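Subject: Re: [mending-list] Hems that keep curling after the wash
Date: August 30, 2021

Oh, I am so glad somebody brought up hems, because I have spent most of the summer on exactly this!

> I've turned up the same pair of cotton pants twice now and the
> hem still rolls to the outside after every wash. I press it flat
> and it comes right back. Do I need a wider hem, or is it the
> thread? Also wondering if people here wash their fabric before
> cutting, as I've been skipping that step.

Please don't skip it! I skipped it for years, and every curly hem I ever made goes back to that. Cotton twill shrinks more in the length than across, and the folded part doesn't shrink quite the same way as the single layer above it. The stitching sits in between and gets pulled both ways. If you wash and dry the cloth first (same heat you plan to use later on, not a gentle rinse in the sink), most of the trouble is gone before you cut anything.

For pants that are already sewn, I'd unpick the hem completely. Then wash them with the hem down, dry them, and press the old crease out with plenty of steam. Only then turn it up again. I did this with a pair from Hirkby in March and they have stayed flat through I don't know how many washes. I was thrilled. I may have shown them to the mail carrier.
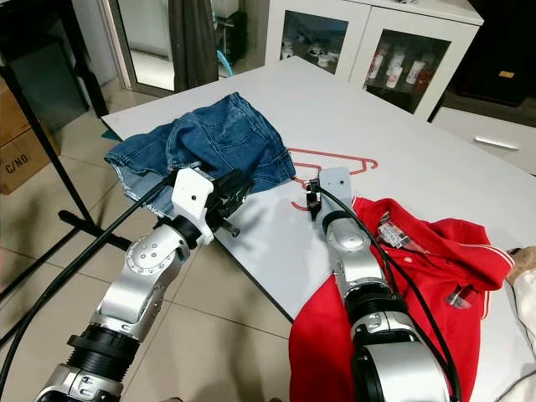 On width: wider does help, up to a point. I like an inch and a quarter on straight legs. On anything that flares, go narrower or you'll be easing in extra cloth all the way around, and that makes its own kind of roll. If the leg tapers, open the side seams a little inside the fold so the turned-up part can spread. It takes five minutes and looks so much better.

On thread: I doubt it's the thread itself, but it could be the tension. Sew a few inches on a scrap folded the same way as your hem and pull it gently lengthwise. If the stitches pucker when you let go, loosen the top a bit and try again. I use the Lekota all-purpose in 700 yard spools for nearly everything, and the only time it gave me puckers was when I had wound the bobbin too fast.

One more thing that changed my hems a lot — let the cloth cool before you move it. I used to press a section and slide it right along while it was still steaming, and of course the crease softened again. Now I lay a flat piece of wood on it, wait until it's cool, and go on to the next bit. Slow, but you can listen to the radio. 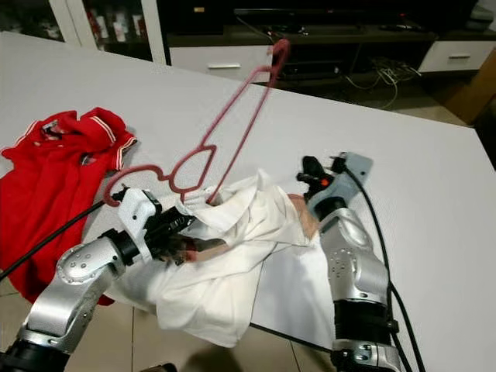

For shirt hems it's a different story, with all those curves. I run a line of long stitches 8 mm from the raw edge, pull it up just slightly on the curved parts, and press the fold over that line. Then I turn the raw edge under and sew close to the fold. Narrow is your friend there. Whoever recommended the Fatine pressing cloth to this list last year, thank you, it's wonderful on white cotton and I haven't had a shiny spot since.

Has anyone tried the Runel hem gauge, the long metal one? I've seen it for 39 dollars and also for 57, and I can't tell if the dearer one is a different model or just a different shop. I get along fine with a strip of cardboard marked in pencil, but I'd love to hear from somebody who owns one, especially if you've used it on heavy denim.

And do write back and say how the pants come out! If they still curl after unpicking and steaming, tell us which way the roll goes at the side seams and whether it's the same on both legs. It might be that one leg was cut a little off grain, and there's a fix for that too, though it's a longer message than this one.

Happy stitching, all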